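Clilix vuelve a prensar su primera maqueta

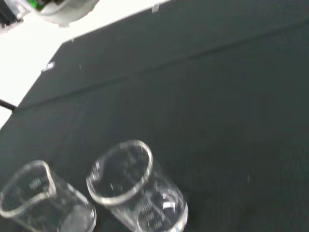

Superficie de color gris verdoso oscuro.

La banda de Belmonte grabó «Dindberg» en 2000, en dos tardes y con un solo micrófono para la batería. Hicieron 50 casetes y los vendieron en mano a la salida de los conciertos. En octubre la maqueta sale por primera vez en vinilo, con el sello Lusumow.

Patricio Lozano, guitarrista, guardaba la cinta máster en casa de su hermana. «La teníamos por perdida. Apareció dentro de una funda de bajo, con el orden de los temas apuntado a lápiz», cuenta. El traspaso lo hizo Kalevi Keskinen, que limpió el soplido de la cara A y dejó la cara B casi como estaba – la voz de Adoración Llorente entra saturada en los tres últimos temas y el grupo prefirió no tocarla.

Llorente canta ahora más grave. En los ensayos han bajado medio tono «Cal viva» y «Puente de hierro», las dos piezas más rápidas del disco. El bajo lo lleva Hemi Maihi, que entró en la formación el año pasado y aprendió el repertorio con una copia de tercera generación.

La edición incluye un cuadernillo con las letras y un texto de Visitación Arroyo, autora del fanzine que reseñó la casete en su día. Aquella reseña ocupaba cuatro líneas y se quejaba del sonido de la caja. También se reproduce, sin cambios.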